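4. Making up the bed

This section covers the Lasum duvet and the sheet that comes with it. The leaflet in the bag says the whole bed can be made up in 4 minutes. We have never managed that, and we doubt anyone who has to do the corners will either. Allow more time on the first day and don't let the leaflet rush you.

4.1 Before you start

1. Take the duvet out of its bag and lay it over a chair or a rail. The leaflet asks for 30 minutes of airing. We left ours for 55 and could see a difference, though it may simply have been a warmer room.

2. Clear the bed down to the mattress.

3. Pick up any clothes, dark ones first, and get them out of the way before the sheet goes on.
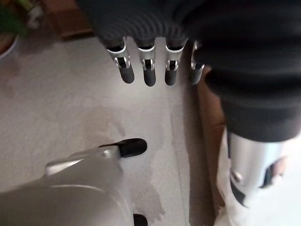
Dark clothing and white bedding should be kept apart until the bed is finished. The Lasum care card claims the cover "resists lint." Ours didn't, or at least it resisted no better than the old one. Knits are the ones to watch, and something like this charcoal fabric with the ribbed edge should be hung up or put in a drawer before you unfold anything white. Shaking a sweater out over the bed and then trusting the cover to stay clean is asking a lot of a care card.

Note: A lint roller works on the sheet. On the duvet it tends to lift the fabric into little peaks, so use a damp hand instead and stroke one way only.

4.2 Fitting the sheet

4. Find the label. It is meant to go at the foot, on the left as you stand facing the headboard. Two of our sheets had it sewn on the other corner, so check the long side against the mattress before you believe it.

5. Hook the two head corners first, then walk around and pull the foot corners down.

6. Smooth from the middle out with a flat hand. You will not get every crease. The bag says "no-iron," and that is true in the sense that no one is going to make you iron it.

Caution: Don't kneel on the mattress to reach a far corner once the sheet is on. The elastic pops off behind you and you start again at step 5.

4.3 Placing the duvet

7. Drop the duvet on the upper part of the bed in a loose heap, with the closing edge toward you.

8. Stand at the foot. Take hold of the lower edge with both hands, a little wider than your shoulders, and get your fingers well under it. Pinching only the cover leaves the filling behind.

9. Lift the edge clear of the sheet, then draw it toward you. Dragging it flat will pull the sheet along with it.

10. Stop when the edge is level with the foot of the mattress. Go back to the sides and even up the overhang by eye.

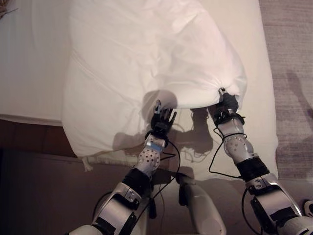 Wing-sze Liu wrote to us that step 9 is the wrong way around and that she gets a flatter bed by starting at the foot and pushing the duvet up toward the pillows. We tried it her way on two beds. It was quicker, but the filling ended up in a ridge near the top and had to be shaken back down, which used up the time we had saved. If your duvet is thinner than ours, she may well be right.

11. Give one short shake to settle the filling. A second shake usually undoes step 10.

12. Fold the top edge back if you like the look. It makes no difference to how warm the bed is, whatever the leaflet hints.

4.4 Washing

The cover can be washed at 30 degrees. The card also allows 50, but we would want to see someone else's cover come out of that first. Plidotus liquid was fine at half the dose printed on the bottle – we tried the full dose once and spent a long time rinsing.

Keep the duvet itself out of a home machine unless the drum is a large one. Dry it flat, turn it over from time to time, and feel the corners before you put it back in the cover. They stay damp longest.

For pillows and pillowcases, see section 5.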